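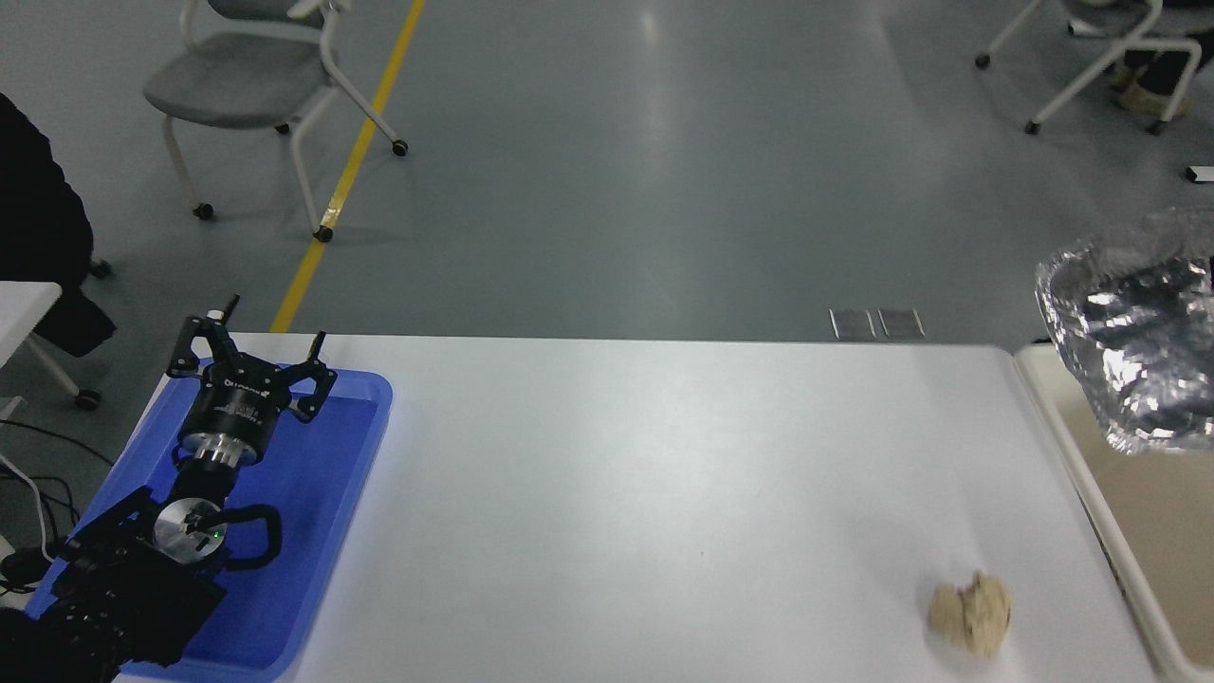 床の線は誰のためにあるか
協働ロボットの現場ルールを書き直した一年

ロボットのまわりに柵がない職場では、床に引いた線が柵の代わりをする。線の内側に入るときは何を確認するのか。椅子はどこまで寄せてよいのか。アームが止まっているとき、それは「停止」なのか「待機」なのか。こうした取り決めは、機械を買っても付いてこない。使う側が自分たちで書くことになる。

小型部品の仕分けと梱包を手がけるストラッハ(Stollach)は、昨年の九月に作業ルールを全面的に改めた。それまでの規程は、柵で囲った産業用ロボットを前提に作られたものだった。「運転中は柵内に立ち入らないこと」という一文が第一条にあり、柵のない卓上の作業台には当てはめようがなかった。現場では各班がそれぞれの慣習で動いており、隣の班に応援に入ると手順が違う、という状態が長く続いていた。

改訂のきっかけは事故ではない。設備の点検に入ったエミック(Emik)の担当者が、作業台ごとに非常停止ボタンの位置が違うことを報告書に書いた。ある台では右手前、別の台では左の脚の裏側にあった。報告書の指摘はその一行だけだったが、社内で確認してみると、ボタンの位置を即答できない作業者が三つの班のすべてにいた。

■線の意味を決める

最初に手をつけたのは床の線である。工場の床には以前から黄色の線が引かれていたが、意味は一つに定まっていなかった。通路の境界として引かれたものもあれば、過去の設備の設置跡をなぞっただけのものもあった。

新しい規程では、黄色の線を「人の通行と作業域の境」と定義し直した。線を越えるときに守ることは次のとおりである。

一、越える前に、アームの状態表示灯を見る。
一、作業中の者がいれば声をかけ、返事を待ってから入る。
一、台車、椅子、かばんを線の内側に置いたまま離れない。

このうち最後の項目は、起案の段階では入っていなかった。試行期間中に寄せられた意見でいちばん多かったのが椅子に関するもので、後から加えられた。キャスター付きの椅子は少し押しただけで動く。立ち上がった拍子に後ろへ滑り、作業台の脚に当たることもある。台が揺れれば、登録した把持位置がずれる。安全の問題であると同時に、品質の問題でもあった。

使わない椅子は線の外に戻す。上着やかばんは所定の棚に置く。文字にすると学校の決まりのようだが、書いていなければ注意もしにくい、というのが班長たちの一致した意見だった。

■止まっているアームをどう扱うか

議論に最も時間がかかったのは、動いていないアームの扱いである。

協働ロボットが動かない理由はいくつもある。電源が切れている。電源は入っているが、プログラムが走っていない。プログラムは走っていて、次の信号を待っている。保護停止がかかっている。外から見ると、どれも同じように止まって見える。関節の表示灯が点いていれば通電していることは見当がつくが、灯りの色や点滅の意味は機種によって違う。手順書を見ずに判断できるものではない。

旧来の慣習では、班ごとに「緑なら触ってよい」「緑のときこそ触るな」と正反対の申し送りがあった。どちらにも一応の根拠はあった。前者は異常がないという意味に取り、後者は動ける状態にあるという意味に取っていた。

新しい規程は、表示灯の色を立ち入りの許可として使うことをやめた。灯りは確認の出発点であり、手を伸ばしてよいかどうかは操作盤の画面で判断する。画面に「停止」と出ていて、かつ操作盤を自分が持っている場合に限り、グリッパーの可動範囲に手を入れてよい。操作盤を他人が持っているときは、たとえ画面の表示を読み上げてもらっても手を入れない。

この最後の一文には反対もあった。二人で作業するときに操作盤の受け渡しが増え、段取りが遅くなるというものだ。結局、二人作業の場合は受け渡しを声に出して行うことで合意した。渡す側が「渡します」、受ける側が「持ちました」と言う。試行の初日は照れて小声になる者が多かったが、一週間もすると普通のやり取りになった。

■グリッパーは開いて終える

二本指のグリッパーについては、作業を終えるときの姿勢が決められた。指は開いた状態にする。部品をつかんだままの終了は禁止である。

つかんだまま電源を落とすと、次の担当者は指に力が残っているかどうかを外見で判断できない。電源断で力が抜ける機種もあれば、保持し続ける機種もある。ストラッハでは両方の機種が混在しているため、機種ごとに手順を分けず、一律に開放とした。

アームの下ろし方も統一した。高い位置で伸ばしたまま終えない。通路に指先を向けない。手首まわりのケーブルがねじれていないか、曲げがきつくなっていないかを、終了時に目で見て点検表に記入する。

ケーブルの項目は、保守を請け負うヴェンター(Venter)の提案で入った。同社がこの一年に受けた出張修理の依頼は403件で、報告書の原因欄にはケーブルの擦れや引っかかりが繰り返し出てくる。毎日の終わりに一度見るだけで、早い段階で見つかる例が多いという。

■柔らかいもの、しわのあるもの

仕分けの対象は、固い部品ばかりとは限らない。緩衝材の紙、アルミ箔、薄い袋なども扱う。形の決まらない物は把持の失敗が多く、作業者がつい手を出したくなる。

規程では、把持に失敗した物を手で直す前に、必ず一度停止させることにした。紙が少しずれただけであっても同じである。ずれた物をつまんで戻す動作は一瞬で済む。だからこそ、停止の手間が省かれやすい。

金属箔については別の注意も加わった。光を強く反射するため、カメラで位置を認識する工程では誤検出の原因になる。作業対象でない箔や包装材を台の近くに残さないこと、照明の向きを変えたときは認識試験をやり直すことが定められた。認識試験の回数は一工程につき333回から400回に引き上げられている。時間はかかるが、途中で条件を変えずに続けて行うことが条件で、午前と午後に分けた記録は認めない。窓からの光が変わるためである。

トレーにも決まりができた。部品用のトレーと工具用のトレーを兼用しない。台の端からはみ出して置かない。色の使い分けも検討されたが、必要な数がそろわず、当面は側面にラベルを貼って区別している。

■国際規格との付き合い方

協働ロボットの安全については国際規格や技術仕様書が整備されており、リスクアセスメントの進め方や、人と接触した場合の考え方が示されている。ストラッハの規程も、その枠組みに沿って作られた。

ただ、規格の文書をそのまま現場に配っても読まれない。用語が重く、分量もある。同社は規程を二層に分けた。上の層は設備担当と管理者が読む文書で、リスクアセスメントの記録と、各条文がどの危険源に対応するかの一覧が付いている。下の層は作業者向けの三枚組の紙で、作業台の脇に下げてある。一枚目が始業時、二枚目が異常時、三枚目が終業時の手順だ。

二つの層の食い違いを防ぐため、下の層の文言を変えるときは、必ず上の層の該当箇所も開いて確認する。逆も同様とする。地味な作業で、担当者の負担は小さくない。それでも、過去に紙だけを直して元の文書が古いまま残った例があり、この手順は外せないとしている。

協働ロボットという呼び名についても、教育資料の中で注意を促している。安全かどうかは、アーム単体の性質では決まらない。先端に付けるグリッパー、扱う物の形、台の高さ、人の立ち位置を合わせて評価する必要がある。指先の部品を角張ったものに替えれば、同じ速度でも接触したときの危険は変わる。そのため、グリッパーの指を交換したときは、たとえ仮の取り付けでもリスクアセスメントをやり直す。

■他社に広がるか

ストラッハの規程は、取引先のブロラム(Brolham)でも一部が採用された。ブロラムは研究用の作業台を多く持ち、配置が頻繁に変わる。床の線を引き直す余裕がないため、線に代えて移動式の標識を使っている。線の意味を一つに絞るという考え方は同じで、標識の向こうに入る前の手順もほぼそのまま移された。

一方、操作盤の受け渡しの声かけは採用を見送った。一人で作業する時間帯が長く、実情に合わないという判断である。代わりに、単独作業のときは始めと終わりに連絡用の端末へ一報を入れる決まりを設けた。昼の休憩で席を外すときも終了の扱いとし、戻ったら改めて始業時の確認から行う。

どちらの会社でも、見直しの時期は最初から決めてある。ストラッハは毎月、第一週の火曜日に班長が集まり、前月に守れなかった条文を持ち寄る。守れなかった者の名前は出さず、条文の番号だけを挙げる。同じ番号が三か月続けて出た場合は、条文のほうを書き換える対象とする。

これまでに書き換えられた条文は二つある。一つは点検表の記入時刻で、終業の直前に集中していたものを、最後の部品を流し終えた時点に改めた。もう一つは椅子の置き場で、当初の指定場所が作業台から遠すぎた。現在は黄色の線のすぐ外側に置いてよいことになっている。

次の見直しでは、清掃の時間帯が議題に上がる。床を拭く人は作業台のすぐ近くまで入るが、操作盤の扱いを教わっていない。清掃中は全台の電源を落とすのか、班の者が一人立ち会うのか。班長の間で意見は分かれており、結論はまだ出ていない。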